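4.2 Why people picked the charity crawl

I went into the Mudton interviews thinking folks would talk about the beer. They did, a little! But what came up over and over was who else was going. Of the 111 people I spoke with after the June crawl, 49 told me they'd signed up since a friend had already paid for them, and a good few couldn't name the cause until they looked at their wristband. The Hetton crowd was different — older, mostly repeat walkers, and very sure where their money went (the hospice, as they kept reminding me).

Vija Lukoševičius saw much the same split at her holiday fairs in Pant, so I borrowed her two groups, "joiners" and "givers," and kept her wording on the sign-up sheet.

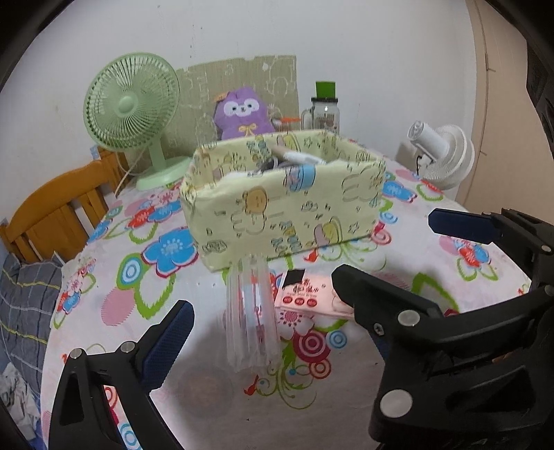
Figure 2. Open fabric-covered storage box with a cartoon print, on a table with a floral cloth.

Joiners stayed longer and visited more bars. Givers left early, often after the second stop, but dropped more into the buckets on the way out. I had guessed the opposite, and I went back through my Vistum spreadsheet twice to make sure I hadn't swapped the columns. The biggest single gift, 345 dollars, came from a man who drank one ginger ale and went home before the raffle.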